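Fetenex Bin Objects, README

Maintained by Sum-yee Huang. Version 3, updated November 11, 2025.

This card covers the small household things kept for the Fetenex set. There are 1,259 records, and each record is one object lying in a bin. We do not include food or glass.

Folders are named after the object, in lower case: hairbrush, sponge, spoon. Please keep these names when you copy the files.

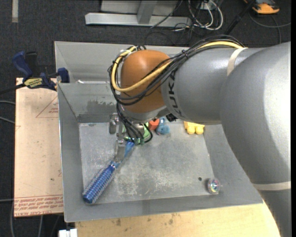

Data card, page 3 of 80

The hairbrush has a blue handle and a round head with pale bristles. In the labels, "head" means the part with bristles and "handle" is all the rest. If an object lies diagonally, write "diagonal" in the pose column and do not guess an angle.

Known problems: in the August files, comb and hairbrush were sometimes exchanged. I corrected 30 of them. Please write to me if you find more.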